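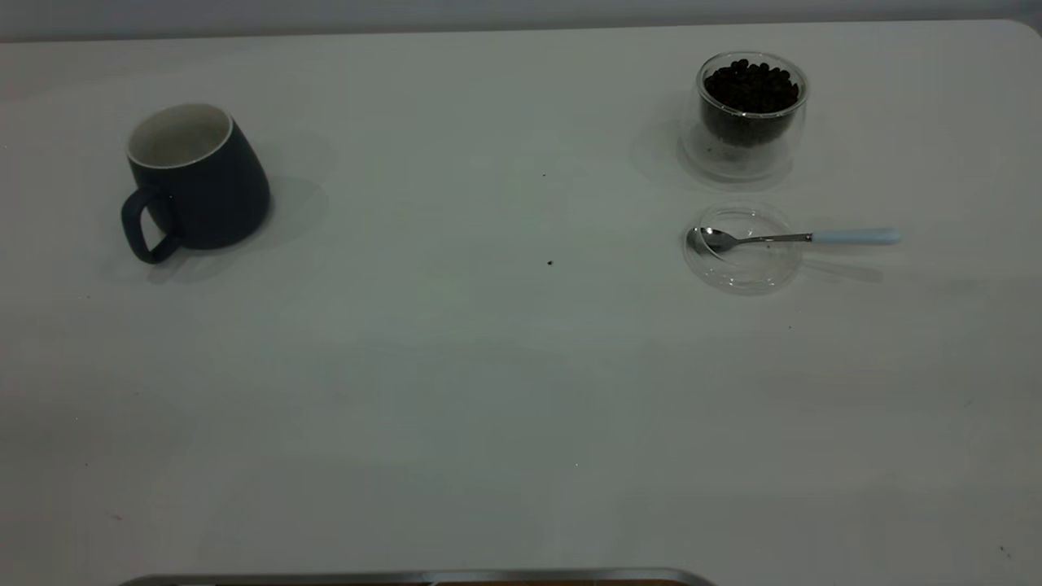 Photo: author's own

April 2025

Water diary, continued. The hardness readings from the kitchen tap have settled enough that I can start on the part I wanted to do in the first place, which was to find out why tea made in this house tastes flat and leaves a skin, and tea made at my old place in Tevport did not. Same leaf, same kettle, same brewing time. The water is the only thing I changed when I moved.

Readings first. The supply report for Stornbridge gives hardness as a range for the whole zone, and the range is too wide to be of use to one household. I ran the drop titration at the tap on several mornings, before anyone had drawn water, and again in the evenings. The morning value is steady at 140 mg/L as calcium carbonate. The evening value wanders, sometimes by a full drop of reagent, and I put this down to the blending at the Kennedy works, where the borehole and the reservoir are mixed according to demand. I have no proof of that. The utility answers questions by letter and I have not had the letter.

Alkalinity is the more useful figure for tea and I was late in measuring it. Hardness sets how much calcium is available for the skin, but it is the bicarbonate that pushes the brew toward brown and dull. A moderately hard water with low alkalinity can make a bright cup. Ours is moderate on one and high on the other, so the two numbers have to be written down separately. For the first week of this diary I wrote only one of them, and those pages are no good for comparison. I have left them in.

Method as it now stands. 10 grams of leaf to 1,000 mL of water, weighed, in the plain white pot. Water brought to a full boil and poured straight away. Four minutes by the timer, lid on. Strained into a second warmed pot so the brew stops at the same point each time. No milk in the tasting cups. I taste at five minutes after straining and again at fifteen, and I look at the surface under the window at both times.

The tea is the Jilis loose black, which I buy by the tin. One tin lasts the series if I don't drink from it outside the tests, and I have been drinking from it outside the tests. I opened a second tin yesterday and ran one repeat to check that it matched the first. It did, as far as I can taste. Lot codes are written inside the back cover.

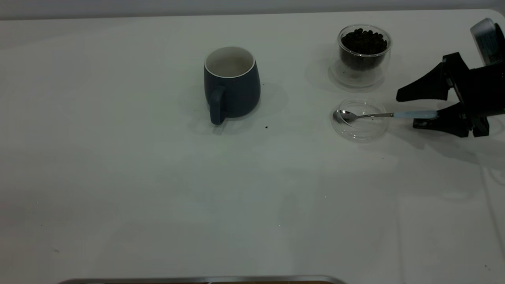

Navy mug, white inside.

On cups. I had assumed the cup made no difference beyond heat loss. It makes a difference to what I report, which is a separate matter. A white interior lets me judge color, and the skin shows on it as a broken line where the liquid meets the wall. In a dark interior I miss the skin entirely until it tears. In clear glass the color reads paler, and I have marked glass cups one step brighter than the same brew in china more than once. So all color notes from this page on are taken against white, and the glass is kept for looking at the skin edge-on.

Heat loss does matter as well. A thick mug that has not been warmed takes several degrees off the brew in the first minute. I now fill every cup with boiling water, count off a minute, empty it and pour. This adds a step and I have forgotten it twice. Both times are marked with a W in the margin.

Results so far, in the order I ran them.

Tap water, untreated. Dark, brown more than red. Skin visible at five minutes and complete at fifteen. Taste flat, some chalk at the back. This is the reference and I have run it more often than anything else.

Tap water, boiled for ten minutes, cooled, decanted off the sediment and boiled again. Hardness down by a clear margin. Skin thin and late. Taste better, and redder in the cup. It costs a good deal of gas and an hour of waiting, and the kettle has to be descaled afterward.

Jug filter, new cartridge. Skin absent at five minutes, slight at fifteen. Color clearly brighter. Taste sharp, close to what I remember from Tevport, perhaps a little thin. The cartridge drifts as it is used. By the end of its stated life the skin was back to nearly the untreated result, so a single reading on a jug filter says very little unless the liters through it are recorded too. I started recording liters on the second cartridge.

Bottled water from the shop, low mineral. No skin at all. Very bright, and to my taste sour. I would not drink it by choice. It is useful as the other end of the scale.

Tap and bottled, mixed half and half. Best cup of the series to date. Faint skin at fifteen minutes, good color, no chalk. I repeated it the next day and scored it the same. I would like to try one part tap to two parts bottled before going further. 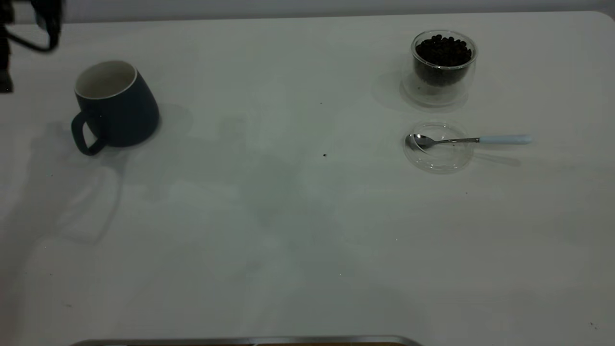

Mug at the far side of the table.

Lemon. A few drops in the untreated brew cleared the skin and lightened the color at once. This is the expected result and it is no answer to the question, as the cup then tastes of lemon. A very small amount of citric acid in the kettle water ought to lower the alkalinity without being tasted. I have the powder but no balance fine enough to weigh it dry, so I will make up a stock solution and dose by volume. The stock has to be labeled and kept away from the sugar.

Kettle. Scale is forming faster than I allowed for. I descaled at the start of the series and the element is already coated. Loose flakes were in the bottom of the pot this morning and I threw that run out. From now on the kettle is rinsed and checked before each session and descaled at every new page.

Page 708 in the old numbering, for anyone matching this to the Tevport notebooks. Those give the hardness there as soft, with no figure, because I had no kit then. I could ask for a bottle of Tevport tap water to be sent over. Glass, filled to the top, no air space, tested the day it arrives. If I do that it should be done in May, when I will have fresh reagent. The present bottle changes color more slowly than it did and I do not trust the last drop.

To do before the next entry: the one-to-two mix, the citric stock, an evening alkalinity reading on the same day as a morning one. Buy descaler. Stop using the test tin for breakfast.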